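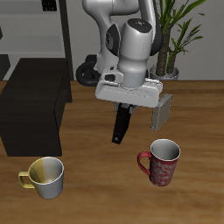
Household Safety Tips: Cooking Oil and Small Kitchen Fires

Liva Residents' Service
Monday, February 19, 2018

Residents are asked to review the following advice on stovetop cooking. It applies to gas and electric ranges alike.

Before cooking
Fill a deep pan no more than one-third full of oil. Dry food well with a paper towel before lowering it in. Turn pan handles toward the back of the range, and keep towels, paper bags and loose sleeves away from the burners.

While cooking
Stay in the kitchen whenever oil is on the heat. If it begins to smoke, turn off the burner and let the pan cool where it stands. Keep a metal lid within reach – glass may shatter.

If the pan catches fire
Turn off the heat if you can do so safely. Slide the lid over the pan and leave it there until the pan is completely cool. Never use water, and do not carry the pan to the sink or outdoors. If the fire spreads, leave, close the door behind you and call 911.

Burns
Cool a minor burn under cool running water for 20 minutes. Do not apply ice, butter or toothpaste. Large or deep burns, and any burn to the face, require medical care at once.

Smoke alarms should be tested monthly. Requests for a replacement may be addressed to Macario Valdovinos at the Liva office.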